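Steken releases Bristik 4, planning software for two-armed workcells

Wenavstead, 12/06/2026

Steken has today released Bristik 4, the new version of its motion planning and control software for workcells in which two robot arms share a single bench. The release is open to all current licence holders at no further charge. New customers may apply for an evaluation licence through the Steken website.

Earlier versions planned each arm in turn and held one still while the other crossed the shared area. Bristik 4 plans both arms together, on one timeline, and revises the plan as fresh camera data arrives. Operators can set a minimum distance between the arms for each stage of a task, and the planner will refuse any path that breaks it.

"Our customers asked for fewer pauses and for clearer reasons when a plan is turned down," said Halima Jibrin, Head of Software at Steken. "Both requests shaped this version from the start. When the planner says no, it now names the link, the moment and the limit concerned."
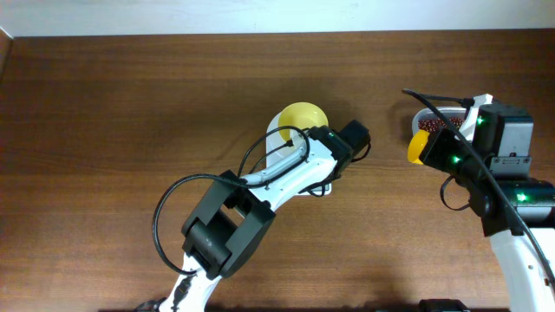 Much of the development work dealt with loose dry goods, which shift when a container is tilted and are hard to model in advance. A new perception module estimates the fill level of an open container and passes that estimate to the planner, which limits tilt and acceleration to match. The module runs on the same computer as the controller and needs no separate server.

Before release, the software was put through a regression suite of 906 recorded tasks and 4,000 simulated ones. The suite is supplied with the product, so that integrators can repeat the tests on their own hardware. Release notes list 572 closed issues, among them the long-standing fault in which a tool offset was lost after an emergency stop.

Olaniyan, the systems integrator, has used a preview build at its Wenavstead workshop for 36 weeks. "We kept our existing task files and changed only the cell description," said Desta Wubshet, Engineering Manager at Olaniyan. "The new timeline view has become the first thing my team opens when a handover between arms needs adjusting."

Task files from Bristik 3 can be opened directly. Files from older versions must first be passed through the converter included in the download. Support for Bristik 2 ends in August.

Press enquiries: Jordan Parsons, Communications Office, Steken
Technical enquiries: Rakiya Etim, Customer Engineering, Steken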